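Trunham Woodwork & Finishing Forum
Finishing > Tables and worktops

Thread: Clear sheet over a pale wooden tabletop, full cover or not?

gluepot_ne
Posts: 319

Table is a pale hardwood, straight edges, hardwax oil on top. Two coats, applied in April, the second buffed out after 20 minutes. It gets used as a work surface in the day and for meals in the evening. I want a clear protective sheet over it and I can't decide between 2 mm soft PVC cut to size and a thinner, stiffer sheet.

Questions are mainly about plasticiser migration, trapped moisture, and how people get the stuff to lie flat once it has been on a roll.

quarter_sawn
Posts: 4,000

Soft PVC on an oiled finish is a bad idea. The plasticiser moves into the finish and softens it. You get a tacky patch in the shape of the sheet, and it takes dust. Hard lacquers stand it better but I wouldn't trust those either over a few years.

If you must cover it, use PET or polycarbonate. Neither has plasticiser worth worrying about. They scratch, and they slide.

bench_dog_5
Posts: 88

Disagree with the blanket statement. I've had soft vinyl on an oiled ash desk for 5 years. No tack. The difference is cure time. Most people cover the table a week after oiling, when it feels dry and isn't cured through. Leave it a couple of months and lift the sheet now and then.

quarter_sawn

One desk in one room. I've stripped three tables with that exact fault and two of them had been oiled long before the cover went on. Which oil did you use?

bench_dog_5

Lustik hard oil, the matt one. The room is heated and dry, if that makes a difference.

quarter_sawn

It does. Put the same arrangement in a kitchen with steam and a warm plate on it twice a day and I'd expect a different result.

marl_and_clay
Posts: 41

On lying flat: a roll wants to go back to being a roll. Unroll it curl side down on a clean floor in a warm room, weigh down both ends, leave overnight. Don't use a heat gun. I did, and there is now a permanent ripple near one corner.

Thin stiff sheet is different. It won't drape over an edge, so it has to be cut a few millimetres short all round. Any overhang gets caught by a sleeve and the whole thing lifts.

gluepot_ne

Cured since April, so the oil ought to be as hard as it will get. Room is not especially dry.

Is anyone cutting the stiff sheet at home? The supplier (Pikenari) will cut to size but only to the nearest 5 mm, and my table isn't quite square.

tenon_and_on
Posts: 212

Score and snap for anything up to 1 mm. Steel rule, fresh blade, light passes until the line is deep enough, then bend away from the score. PET tends to tear if you don't go deep enough. Polycarbonate bends and then doesn't snap at all, so cut it right through.

Make a paper template first if the table is out of square. Mark which face is up. It sounds obvious until you've cut a mirror image.

quarter_sawn

Leave the protective film on both faces while cutting, peel afterwards. Clear sheet picks up static as soon as the film comes off and it will pull every bit of sawdust out of the room.

bench_dog_5

Film off the underside last, with the sheet on edge. If you peel it flat on the table you trap grit, and grit under a stiff sheet is worse for the finish than having no sheet.

gluepot_ne

October 26, 2025. Update for anyone searching later. I went with the thin clear sheet and left the soft PVC alone.

Handling is the awkward part. Laid flat it is hard to pick up again, with no edge to get a nail under. Stood on edge it flexes, and on a pale top like mine it is difficult to see where it stops and the grain starts.

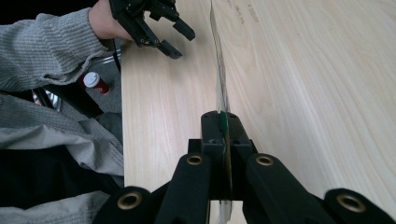 I wiped the table with a barely damp cloth, let it dry for an hour, then lowered one long edge to the line and let the rest down slowly. Air comes out ahead of the contact line. Dropping it flat leaves bubbles in the middle, and with a stiff sheet they can't be pushed out by hand.

Two things I would change. I cut it 2 mm short on every side and 3 would have been safer. I should also have eased the corners with fine paper before it went anywhere near the oil.

tenon_and_on

Round the corners with a coin as a guide. A square corner on that material will mark a wrist.

marl_and_clay

Does it slide?

gluepot_ne

A little, when wiping. I've got some small clear dots from Tsang to try at the corners but haven't fitted them.

quarter_sawn

Check what the dots are made of. If they're soft vinyl you are back to the original problem in four small circles. Silicone can leave a ring as well.

bench_dog_5

Or leave them off and put up with a bit of movement. I still think he'd have been fine with the PVC.

quarter_sawn

Noted. Lift yours in August and post the result.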